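README, Tellura floor blocks

February
by Nantana Inthanon

Quick readme so people stop writing me with the same things. Covers the block stacks, the foam mat and the notes table. Chaiwat Prasertsri did most of the stacking plans, I did the table and the cleanup. Will tidy this later maybe.

What it is

A collection of small block stacks built on a foam play mat on the floor. Each stack is written down as a short plan: what goes on the bottom, what goes on top, how the faces line up, where on the mat it sits. 502 plans at the moment. Plus a notes table with 3,000 rows, one row per build, because the same plan gets built over and over and doesn't always come out the same.

All of it small stuff. Low stacks, a few blocks, things you could put up in under a minute and knock down in less. If you want towers or bridges with long spans go look at the Hesenlow set, different people, different blocks, much bigger floor.

What's in the folder

plans.txt is the plans, one per paragraph, blank line between. Plain words. No diagrams, we tried diagrams and everybody drew the corners differently.

notes.csv is the builds. Columns are plan, version, mat spot, result, remark. Comma separated. Remarks are in quotes since people write commas in them.

words.txt is the word list, see further down. Please read before arguing about "leaning".

old/ is the old stuff. Version 2 plans, kept because some rows still point at them. Don't add to it.

The mat

Light blue foam. Covers nearly all the floor we work on, and that matters more than I expected. We used to have a little mat in the center and bare floor around it, and every block that fell off the edge went skidding away under the shelf. Now they mostly thud and stay put.

Foam gives a bit. Good for noise, good for knees, not so good for stacks. Press on the mat right next to one and it can tip. So anybody building kneels well back and reaches in. Say it to new people before they start, not after.

Foam also keeps dents. Leave something heavy standing on it overnight and in the morning there's a shallow dip, and a stack built on the dip will lean. Check with the flat of your hand. If you feel a dip, move over, and write where you moved to in the mat spot column.

The middle is kept clear to begin with. Plans assume open mat in the middle and the stack off to one side or other. Leftover blocks go back in the bin, never in a loose pile on the mat, a pile next to a stack makes for confusing notes.
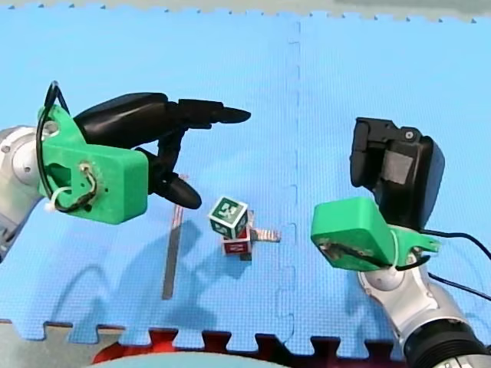

What do you clean the foam with?

Warm water with a drop of dish soap, on a cloth that's been wrung out hard. Wipe, then wipe again with plain water, then leave the mat to air until it's dry on both sides. No bleach, no scrub pads, no spray cleaner (leaves a film and the bottom block slides on it).

The blocks

Small, meant for one hand. We bought ours from Gudach as a mixed bag, then threw out the ones with chewed corners. A rounded corner doesn't sound like much but put one at the bottom and the thing rocks.

Wipe them down when they get sticky. They do get sticky. Two sticky blocks will hold at an overhang that should have fallen, and then the result column says "stood" and it's wrong. Rows where we caught this say "tacky" in the remark. Proably there are more we didn't catch.

Plans don't name colors. Earlier ones did and it was a mess, half the time the right color was in the bin or missing and the builder used another one and didn't say. Now it's shape and position only. If you need color this is not the right collection.

How a build goes

Clear the middle. Feel for dents. Pick the plan, read it all the way through once (people skip this, then get stuck on the last line).

Set the bottom block down flat. Don't drop it, don't slide it. Slide it and the foam bunches up in front, a tiny ridge, you can't see it but the stack can feel it.

Add the rest. One at a time, let go fully each time before picking up the next. If you're still holding the top one steady then it isn't standing.

Wait a slow breath. Write the result. Then take it apart from the top, or knock it over if there's a kid in the room, they will do it for you anyway.

Blocks back in the bin.

Words

Everybody used their own words for the first while and the table was useless. So, the list:

stood: hands off and it's up.

leaning: up, but you can see the tilt without crouching. If you have to crouch to see it, it's "stood".

slipped: a block moved out of place but the rest stayed.

fell: any block touches the mat that shouldn't.

bumped: came down because of a knee, elbow, sleeve, cat. Not the plan's fault. Kept in the table, filter them out if you only care about the plans.

unsure: use it! Better than guessing. Remark should say why.

"Wobbly" is gone. Chaiwat wants it back. Still gone.

Mat spots

We name spots by where you are kneeling. Near, far, left, right, middle. Combine if needed, "near left" and so on. The foam is the same everywhere as far as I can tell but the near side gets knelt on more and has gone softer. Someone comparing near and far builds should keep that in mind, and I'd love to hear what they find, I never had time to look.

Where it says "moved" the stack was planned for one spot and put up in another. The spot given is where it really went.

Versions

Version 3 is current. Changes from 2: colors out, word list in, spots named the same way everywhere, and the plans with more than one stack split into seperate plans. The last one broke a few links. If a row names a plan you can't find, look in old/ before writing me.

There was a version before those, on paper, in a binder at Sukprasert. Not typed up. Might happen, might not.

Good for

Planning block activities on a floor, seeing which low stacks hold and which don't on a soft surface, getting a feel for how much the surface matters. A couple of people used the plans as a rainy afternoon list, just went down the page with their kids, which is fine and frankly nicer than what we do with them.

Also okay for checking your own wording. If you write building instructions for anyone, read the plans that have lots of "fell" next to the plans with lots of "stood". Often the difference is one vague line. "On top" is the worst. On top where? Centered? Flush with the front?

Not good for

Hard floors. Everything was done on foam. A stack that leans on the mat may stand up fine on a table.

Anything about age or skill. We didn't write down who built what, on purpose, and I won't go back and add it.

Anything where speed matters. No times in the table.

Known problems

Some remarks are in shorthand. "tk" is tacky, "dnt" is dent, "slv" is sleeve.

Duplicate rows exist. Same plan, same spot, same result, could be a real second build or could be somebody hitting save twice. Left them all in.

The plans lean toward stacks with a flat wide bottom, because those are the ones people liked writing. Very few that start on a narrow block. More of those please.

A few spots are blank. Blank means not written down, doesn't mean middle.

Adding to it

Write the plan in plain words, current style, no colors. Build it a few times yourself before sending, and send the rows with it including the bad ones. Only sending the ones that stood is no use to us.

Hand it to someone else and let them build it from the words, without you talking. If they end up with a different stack then the words need fixing. Watch your own mouth, it's hard, Chaiwat can't do it at all and has to leave the room.

Send to me or him. We go through them in the evenings after 7 or so when the room is quiet, so don't expect an answer same day.

To do

Fix the blank spots that can be fixed. Narrow bottom plans. Flip the mat over and see if the other side is firmer. New bin, the lid cracked.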